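Old Dell tower loses date and time, slow to start, worth a new drive?
Posted in Desktop Hardware, Gellwood Community Help

Tirkia
Posts: 3

I have been given a second-hand Dell desktop tower for basic office work: letters, a stock spreadsheet and a label printer. It has two faults.

First, the clock is wrong every time the machine has been unplugged overnight. It goes back to an old date, and then the browser refuses most secure sites until I correct it by hand. If I leave it plugged in at the wall, the clock holds.

Second, it takes several minutes to reach a usable desktop. The hard drive can be heard working for all of that time. The drive test in the start-up menu passes. The drive's own log shows a little under 3000 hours of use, with no bad sectors listed.

I would like to know whether the two faults are connected, and whether it is worth fitting a solid state drive. The old drive is 3.5 inch and I gather the new ones are 2.5 inch, so I am not sure how one would be held in place. Nothing I need is stored on the old drive.

Stan
Posts: 392

The two are separate. Deal with the clock first.

A clock that holds on mains power and resets when unplugged points to the coin cell on the motherboard. In most desktops of this type it is a CR2032, but read the marking on yours before you buy. The replacement is cheap and takes a few minutes.

1. Go into the BIOS set-up and write down the current settings, in particular the boot order and the SATA mode. They may return to defaults when the cell comes out.
2. Shut down, switch off at the wall and remove the mains lead. Press the power button once to discharge what is left.
3. Take off the side panel and touch bare metal on the case.
4. Release the cell with the small spring clip at the side of the holder. Do not lever it from below with a screwdriver.
5. Fit the new cell with the plus side facing you.
6. Restart, enter the BIOS set-up, put the date, time and SATA mode back as they were, then save.

The SATA mode matters. If it changes from AHCI to RAID or the other way round, Windows may stop with a blue screen on start-up. Changing it back normally cures this.

On the drive, a solid state drive will make far more difference to start-up time than extra memory, provided you have enough memory to begin with. Any ordinary 2.5 inch SATA model will do. Many Dell towers hold the 3.5 inch drive in a plastic caddy that flexes open at the sides, with pins that locate in the screw holes of the drive. A 2.5 inch drive will not grip in that. You need a metal 2.5 to 3.5 inch adapter with the side holes in the standard positions, and the caddy then closes on the adapter.
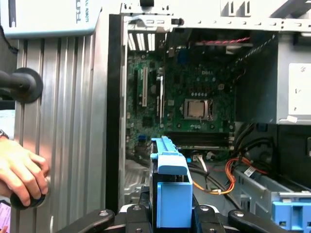
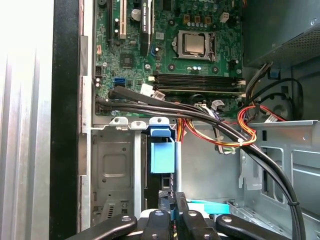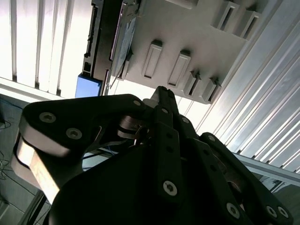
Side panel off a Dell tower: blue drive caddy in the first picture, coin cell and drive bays in the second.

Connect the new drive to the lowest numbered SATA port and leave the old one disconnected while you install Windows. With both connected, the installer can put the boot files on the old drive, and the machine will then fail to start once that drive is removed.

Nisance
Posts: 100

just leave it plugged in, problem solved. mine has been on 365 days a year and the clock is fine

Gellwood Helpdesk
Site account

Leaving the computer connected to the mains will hide the clock fault, but the settings will still be lost in a power cut. We would replace the cell.

Some additions to the reply from Stan:

Check memory before spending money on a drive. Open Task Manager after a normal start, select Performance, then Memory. If almost all of it is in use with only the spreadsheet open, the machine is writing to the page file, and a faster drive will only partly mask that.

Check the start-up list on the same screen. Second-hand machines often carry update tools and trial software from the previous user. Disable what you do not recognise and restart before taking a new measurement.

If you are doing a clean installation, note the Windows edition first (Settings, System, About). A digital licence is tied to the motherboard and should be picked up again once you are online, but only for the same edition. Changing the drive or the coin cell does not affect it.

When refitting the data cable, push until the latch clicks. The plastic tongue in the drive socket breaks easily if the plug is pulled sideways.

Tirkia
Posts: 4

Thank you. The cell is marked CR2032. I have replaced it and the clock was correct after a night unplugged. The SATA mode had changed to RAID as warned, so I set it back to AHCI. Memory use is a little over half with everything open. The drive and adapter are ordered and should be here on Friday.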